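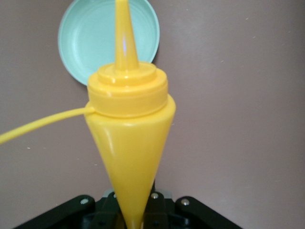
Plurnby Squeeze Bottle, Yellow: Assessment

The Plurnby is a bright yellow plastic bottle with a long, tapered nozzle, a screw cap and a thin strap attached beside the collar. Two units were used in the Sostari staff kitchen through August, chiefly for mustard and salad dressing.

Flow control was satisfactory, and the cap did not leak – even when the bottle was stored on its side. Thick sauces required a firm grip. The cap carries no lettering, so contents must be labeled by the user.

Cleaning the nozzle calls for a narrow brush, not supplied.

Rating: 4 out of 5. Reviewed by Raimo Niskanen.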